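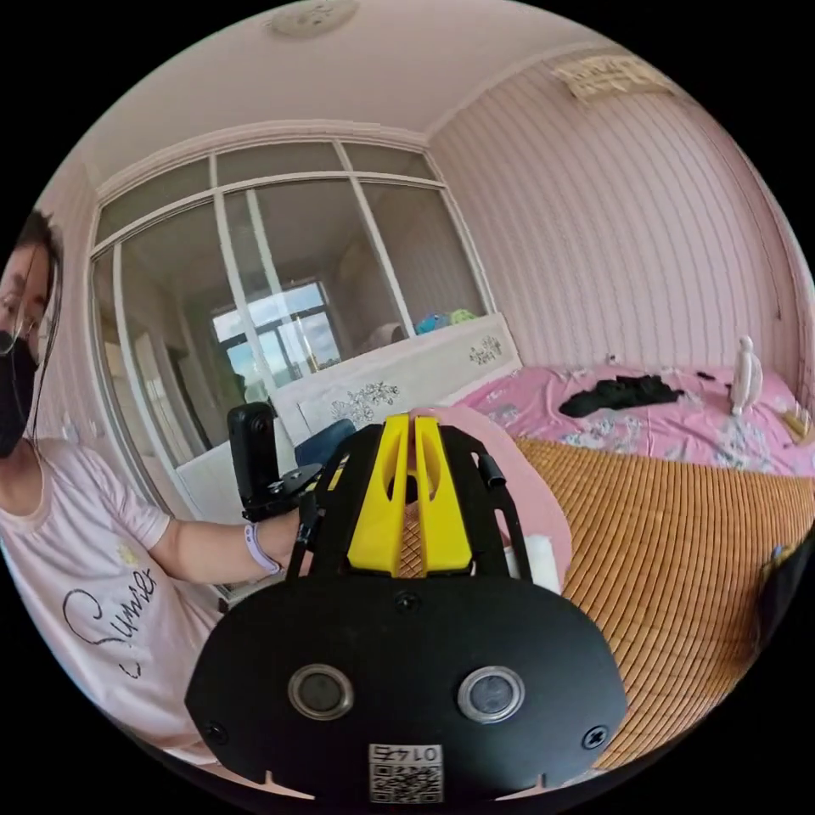

Rhea Yap thinks the drift case on the Kovgate canopy will govern over the uniform snow case, and wants it run before anyone touches the purlin spacing. She left that on the drawing around 4 p.m. and I agree with her, so the uniform case goes to the back of the queue.

December, canopy notes, continued

Started from the roof step. The main roof is a good deal higher than the canopy and the wind side is open, so I took the drift as a triangle falling off from the wall. Used the ground snow value from the design sheet, no reduction for slope. Peak line load on the first purlin comes out at 336 against 300 allowed in the Toline span table. The second purlin passes. I did not go past the second one today.

Checked the arithmetic twice. First time through I had the tributary width wrong at the wall end (used the full spacing where it should be half plus the overhang). Corrected sheet is clipped behind the old one. Old one is crossed out but please leave it in.

Options for the first purlin:
- go up one section size, same spacing
- pull the first 3 purlins closer together and keep the section
- put a prop at midspan (Stojan does not want this, it lands in the loading lane)

I lean toward closer spacing. The bigger section changes the cleat and we already have the cleats cut.

Deflection not checked yet. The limit on the sheet is for a roof with a brittle ceiling under it and the canopy has none, so it may be the wrong line to use. Ask Stojan which one he took for the Yu shed.

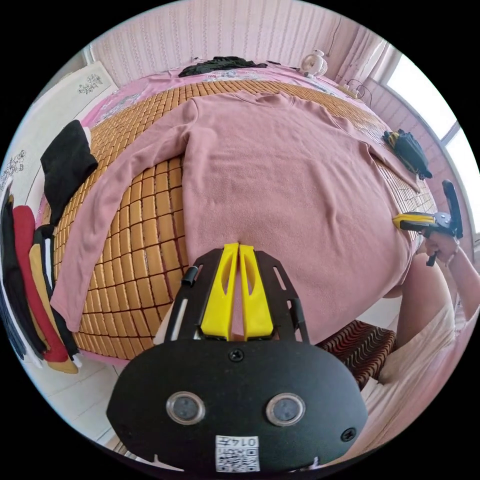 Pink sweatshirt laid flat, tiled mat.

After lunch: Stojan Shehu says the Yu shed used the looser limit and the reviewer accepted it with a note on ponding. Copied the wording of the note into the back of the book.

Also looked at the wall anchors. Pravex gives pull-out values for solid block only. Ours is hollow above the fourth course, so those values are no use up there. Need either grouted cells at the anchor points or a through bolt with a plate. About 4 anchors are affected, depending on where the end bracket finishes up.

To do:
- rerun with closer spacing, then deflection
- uplift case, nothing done on it so far
- send Rhea the corrected sheet
- ask for hollow block values in writing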